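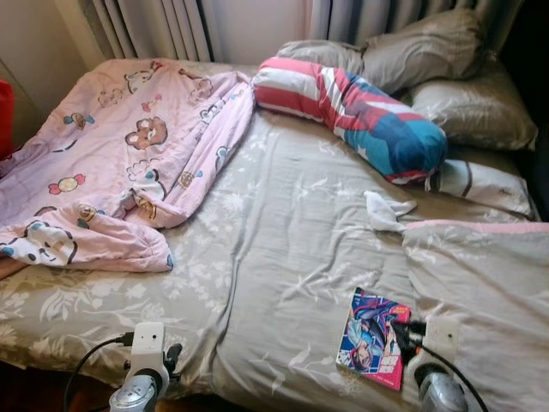 Trundside Cooling Comforter, Queen: Three Months In

Reviewed by Saulius Vanags
2020-09-17

I bought the Trundside in June, the week our upstairs air conditioner quit. It cost 73 dollars on sale. The regular price has moved up and down since then, so check before you order.

For reference, I sleep hot and my wife sleeps cold. We had been using a down comforter all year and kicking it to the floor from May on. I wanted one thing we could leave on the bed through the summer.

What it is

The Trundside is a thin quilted comforter with a polyester fill and a slick nylon-blend face on one side. The other side is plain brushed cotton. The company says the slick side draws heat away from the skin. It comes rolled in a zip bag that is a good size for storing it later. There are loops at the corners for tying it into a duvet cover, but the tag tells you to use it without one in warm weather.

First few weeks

The slick side is cool when you get in. That part is true. The feeling lasts a few minutes and then the fabric warms up to whatever you are. If you roll over to a part you haven't been lying under, it is cool again. I got used to moving my legs around.

After that, how well you sleep depends on the weight of the thing, and the weight is low. I was comfortable on nights when the bedroom stayed in the mid seventies. On the worst nights I pushed it off like anything else. A box fan did more for me than the fabric did.

My wife used it cotton side down for a week, then went back to her own blanket. She said it slid around. It does slide. With the nylon against a percale sheet, it ends up on one side of the bed by morning, and whoever moves more loses it. Turning it over fixes most of this, but then you are not using the side you paid for.

Noise

There is a faint rustle when you move. I stopped hearing it after a few nights. Da-eun Ban, who bought the same one in a twin for her son's dorm room, returned hers over the sound, so it clearly bothers some people more than others.

Washing

I have washed it five times, cold, gentle cycle, low dryer. Results:

The quilting has held. No fill has moved to the corners.
The cotton side pilled a little after the second wash and has not gotten worse.
The slick side picked up two small snags, both from a dog's nails.
It dries in one normal cycle. The down comforter takes most of an afternoon.

Do not use fabric softener. I did once by mistake and the slick side had a waxy feel until the next wash.

The corner loops are the weak point. One pulled out of its seam the first time I tied it into a cover. I sewed it back with heavier thread and it has been fine. I wrote to the company about it and got a reply in 4 days offering a replacement, which I turned down because the rest of the comforter was in good shape.

Compared with the Zekance

Bok-nam So lent me her Zekance summer quilt for a week so I could try them side by side. The Zekance is all cotton, heavier, and costs almost 200 dollars. It has no cool touch when you get in. It stays where you put it, makes no noise, and looks better on a made bed. I slept about as well under either one. If you have the money and want something that will also work in the fall, get the Zekance. If you only need cover for the hot months, the Trundside is enough.

Sizing

The queen is a little short. It covers the mattress but hangs only a few inches past the edge, and ours is a deep mattress. Two adults should order the king. I would if I bought it again.

Good: light, easy to wash, fair sale price, cool at first touch.
Bad: slides, rustles, runs small, loops poorly sewn.

4 out of 5 for the price. I would take a point off at full price.

Comments

Bo-ram Heo: Does the color fade? Mine is the dark blue and it looks a bit dull along the folds already.

Saulius Vanags: Mine is the light gray, so I can't say. It looks the same as when I got it. Are you drying on high?

Bo-ram Heo: Medium. I'll try low.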